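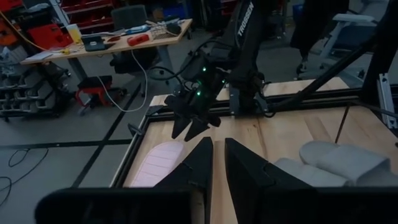
Black gripper over a light wooden tabletop.

Cedcombe listening room: a new piece opens in November

We have been bursting to share this one! Adwoa Tetteh is making a new sound work for the long gallery, and we got to hear the first 17 minutes of it last week with the lights off and our coats still on (the heating in there is a work in progress, sorry).

The piece is called Ratside, after the street where Adwoa's aunt ran a tailoring shop for most of her life. It's built almost entirely from recordings of people measuring things out loud. Waists, hems, curtain drops, the distance from a shoulder to a wrist. Adwoa has been collecting these since art school and now has 474 of them, in Twi, English, Portuguese and a couple of languages she is still trying to get identified. Some last a second. One is a man arguing with himself over a sleeve, and it goes on for so long that it turns into a kind of song.

What got us was the way the voices move. A number starts by the door, someone answers it from the far wall, and then there's a hum underneath that you feel in the bench before you hear it. Adwoa told us the hum is her aunt's sewing machine slowed way down - she recorded it with a contact mic taped to the table leg, and you can still catch the thump of the foot pedal if you sit near the back.

She is still deciding on the ending. The version we heard stops in the middle of a number, and half of us loved that and the other half wanted to know what the number was.
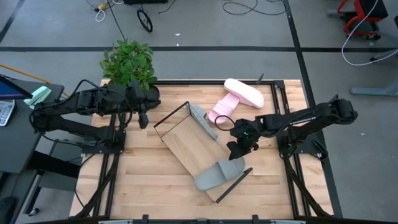
NEWS FROM THE STUDIOS

Adwoa will be in Studio 2 through the spring, and she'd love more voices. If you sew, build, bake or hang pictures and you talk to yourself while you do it, bring your tape measure and come say hello. A session takes ten minutes or so and you don't need to prepare anything. Please mention any language you like to count in, even if you only know the numbers!

Down the hall, the Pacheco reading group is back with a stack of artists' scores and text pieces, and new people are very welcome. We're also hunting for a second pair of Ikon speakers for the gallery, on loan or to buy. The ones we have are lovely but the left one buzzes on low notes, and Adwoa uses a lot of low notes.

The gallery will seat 48 for the opening night. Members can book first, and we'll send the link out as soon as we have a firm date.

Posted 24/02/2019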